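### 4.2 A conversa na porta: o que as visitas de entrega tornaram possível

Quando desenhamos o protocolo de campo, esperávamos que a entrega semanal de refeições em Obura servisse sobretudo para manter o contato com as famílias entre uma entrevista e outra. O material que recolhemos foi muito mais rico. Em 1.436 registros de visita, feitos em 238 domicílios, aparece uma forma de trabalho social que a literatura sobre acompanhamento domiciliar costuma mencionar de passagem e que, a nosso ver, merece um lugar próprio: a conversa curta, de pé, à porta, repetida pela mesma pessoa durante meses.

Chamamos essa forma de *escuta de soleira*. Ela dura poucos minutos, não tem roteiro e quase nunca começa pelo problema. Uma moradora fala do preço do gás, da neta que mudou de turno na escola, do joelho. Na visita seguinte, o joelho volta, agora acompanhado de uma consulta que ela não conseguiu marcar. Na terceira ou na quarta, surge o pedido propriamente dito. Ficamos entusiasmados ao perceber, já na primeira rodada de codificação, como essa progressão se repetia em casas que pouco tinham em comum.
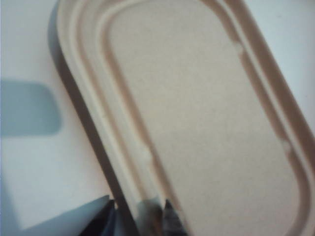 A regularidade foi a condição mais citada pelas agentes comunitárias quando lhes perguntamos o que fazia a conversa andar. Dalal Karam, que coordenou o trabalho de campo em Obura e leu conosco todos os cadernos, insistiu desde o início em que a dupla de visita fosse sempre a mesma, ainda que isso complicasse as escalas (e complicou bastante!). Ela também nos chamou a atenção para o papel dos objetos no encontro. Uma bandeja grande de fibra moldada, bege, de lados compridos e pontas arredondadas, pede as duas mãos de quem a segura, e gente com as mãos ocupadas costuma conversar olhando para o mesmo lugar. É uma observação modesta, que não testamos de forma sistemática, mas que reaparece nos cadernos com vocabulários diferentes: "falamos por cima da comida", "ela segurou e foi contando".

Dos registros analisados, 437 contêm pelo menos um encaminhamento a outro serviço. Os destinos mais frequentes foram a unidade básica de saúde, o setor de benefícios e a escola, nessa ordem. O dado que mais nos surpreendeu diz respeito ao momento em que o encaminhamento aparece: ele é raro nas duas primeiras visitas e se concentra a partir da quarta, quando a agente já é tratada pelo nome. Nos domicílios em que houve troca de dupla, a contagem parece recomeçar, como se cada nova visitante precisasse atravessar outra vez o período do gás, da neta e do joelho.

Há diferenças importantes entre as duas áreas do estudo. Em Woltura, onde as casas dão para corredores internos compartilhados, a conversa raramente acontece a sós. Vizinhas entram no assunto, corrigem datas, oferecem um telefone. À primeira vista isso poderia inibir os temas delicados, e em alguns casos inibiu: as menções a violência doméstica são mais escassas nos cadernos de Woltura, e seria imprudente ler essa escassez como ausência do problema. Por outro lado, os encaminhamentos ligados a benefícios circularam ali com uma velocidade admirável. Uma única explicação sobre o recadastramento, dada em abril a uma moradora idosa, foi retomada em oito casas do mesmo corredor antes da visita seguinte.

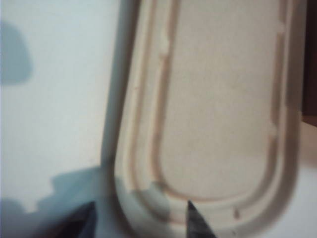

Esse efeito de corredor tem consequências para a organização comunitária, e é nele que vemos a contribuição mais promissora do estudo. As moradoras que repassaram a informação não ocupavam cargo em associação e, em sua maioria, não se descreviam como lideranças. Várias, porém, já exerciam uma liderança de fato — guardavam chaves, recebiam recados, acompanhavam crianças até a escola. Quando a equipe passou a confirmar com elas os horários e os documentos exigidos por cada serviço, a qualidade da informação que circulava melhorou, e algumas começaram a propor pautas para os encontros mensais. A discussão sobre a iluminação da escadaria, que retomamos na seção 5, nasceu assim.

O registro das visitas também mudou ao longo do percurso. Começamos com a ficha digital Zendent, pensada para atendimentos em sala, e logo notamos que seus campos obrigatórios empurravam a agente a formular uma "demanda" onde ainda havia apenas assunto. Passamos então a um caderno de campo livre, transcrito depois para o Drondow, nosso instrumento de codificação, com três marcas simples: assunto novo, assunto retomado e pedido. A transcrição consumiu cerca de 500 horas de trabalho, um custo considerável para qualquer equipe municipal. Ainda assim, a marca de *assunto retomado* se revelou a mais informativa das três, e foi ela que nos permitiu acompanhar a passagem da conversa ao pedido. A Figura 1 acompanha esta seção.
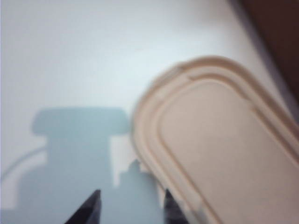 *Figura 1. Peça de cor creme, com extremidade arredondada, sobre superfície branca.*

Duas cautelas são necessárias. A primeira é que os cadernos foram escritos pelas próprias agentes, em geral no fim do turno, e o que lhes pareceu banal pode ter ficado de fora. A segunda é ética. A soleira é um lugar de informalidade, e a pessoa que abre a porta para receber uma refeição pode se sentir em dívida com quem a entrega. Por isso o consentimento foi renovado a cada ciclo, em conversa separada da entrega, e deixamos claro que a recusa não afetava o recebimento. Sete domicílios retiraram a autorização e continuaram recebendo as refeições; seus registros foram excluídos da análise e não entram nos totais apresentados aqui.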